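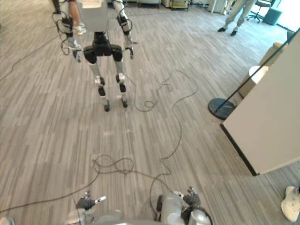 Vignesh Nair asked whether any of the vendors would put in writing how many hours a machine can work with no one standing next to it. None has so far. Bhavana Devadiga will ask Flernari again.

Minutes, Multden store operations meeting, Mon 1 June
Present: Dinesh Chowdary (chair), Bhavana Devadiga, Divya Kurian, Lakshmi Joseph, Vignesh Nair

1. March minutes. Approved. "Shelf facing" corrected to "shelf filling" in item 4.

2. Humanoid trial, Hulilport shop. Lakshmi went through the Flernari offer: one unit, folding returns and clearing the fitting rooms. The brochure claims up to 115 garments an hour. Divya said the sales video was sped up and every shirt in it was the same size. Our returns come back inside out, with hangers and tags still in them. Dinesh thought walking was no longer the hard part, but he had yet to see one deal with a zipper.

3. Cost. Setup is $2,000, then $900 a week. Vignesh could not make it pay at Hulilport volumes, even taking the brochure at its word. Bhavana would like a test on our own stock, at Flernari's expense, before any more talk of money. Agreed.

4. Floor scrubber. Still stops at the mat by the back door. Mat to be moved.

Actions: Bhavana to write to Flernari. Divya to box up 54 mixed returns, unsorted, for the test. Lakshmi to move the mat.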